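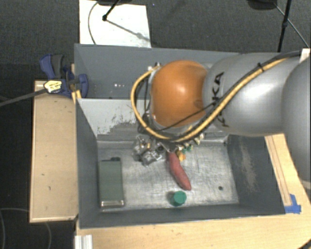

## 4. Setting up the Himo sampler at a settling pond

This section is for the site crew who installs the Himo water sampler on the outlet of a settling pond. It is written for ponds which receive mine drainage or other treated wastewater. If you install the sampler in a creek, read section 5 first and then return to step 6.

You need two people for this work. Do not go to the edge of the pond alone, also if the water is low.

### 4.1 Before you leave the depot

1. Charge the battery overnight. The green light on the battery must be steady. If it is blinking, the charging is not finished.
2. Check that the 20 sample bottles are in the carousel and that every bottle has its label. Labels should face outward.
3. Write the site code on the field sheet with pencil. Ink from a ballpoint pen runs when the paper gets damp.
4. Pack the intake hose, the strainer, both hose clamps, the float switch and the grey junction box.
5. Pack the calibration solutions for pH and turbidity. Look at the expiry date on the bottles.

**Note:** The older Koster float switch has the same plug as the new one, but it works in the opposite direction. When you use a Koster switch, change setting F2 to "reversed" in step 15.

### 4.2 Placing the cabinet

6. Choose a flat place above the highest water mark. The cabinet must stand higher than the pond surface, and the hose must go down all the way to the water with no sag in the middle.
7. Keep the cabinet away from the track of the vacuum truck. The driver needs the full width of the bank to turn.
8. Level the cabinet with the four feet. Tighten the lock nuts by hand, then a half turn with the spanner.
9. Put the anchor strap through the rear handle and fasten it to the post.

**Caution:** The lining of the pond is slippery and it can tear. Never drive a stake or a post through the lining. At Skavusex pond the anchor posts are already installed behind the liner, please use these.

### 4.3 Intake hose and strainer

10. Push the hose on the pump fitting until it stops, and tighten the clamp.
11. Fasten the strainer to the other end. Lower it into the outlet channel until it is 20 cm under the surface. The strainer should not touch the bottom, otherwise it will take up sludge and your metal results will be too high.
12. Tie the hose to the guide rail. Leave a little slack at the cabinet so the door can open.
13. Hang the float switch on its own bracket. It should move freely and not rub on the hose.

### 4.4 First start

14. Connect the battery, red lead first. The display shows the Wirbridge logo and then the main menu.
15. Open *Settings* and enter the site code, the time and the sampling interval. For a normal week, use an interval of 2 hours. During pumping or truck transfer, use the interval written in your discharge permit.
16. Select *Purge* and hold the button until water comes out of the drain without bubbles.
17. Select *Test sample*. Bottle 1 should fill to the line. If it fills too little, check the clamp on the pump side.
18. Empty bottle 1, rinse it and put it back.
19. Calibrate pH and turbidity as described in section 7.
20. Press *Start* and close the door. Wait until you hear the carousel move to its first position.

### 4.5 Alarm for high turbidity

The alarm limit is set at the factory, but it is not suitable for every site. Ask the person responsible for your permit which value you should use, and enter it under *Alarm 1*. When the limit is passed, the sampler takes one extra bottle and sends a text message to the numbers in the contact list.

If you receive the alarm:

- Stop all pumping from the pond to the creek.
- Call the water treatment plant downstream before you go to look at the pond.
- Do not reset the sampler. The extra bottle must stay in the carousel until it is collected for the laboratory.
- Write the time and what you have observed on the field sheet.

**Note:** Error code 11 is not a turbidity alarm. It means the strainer is blocked. Clean it with a soft brush and clear water, then repeat steps 16 and 17.

Questions about the contact list or the permit values go to Yasmine Younis at the Wirbridge field office. For winter operation and emptying of the hose, continue to section 6 before the end of October.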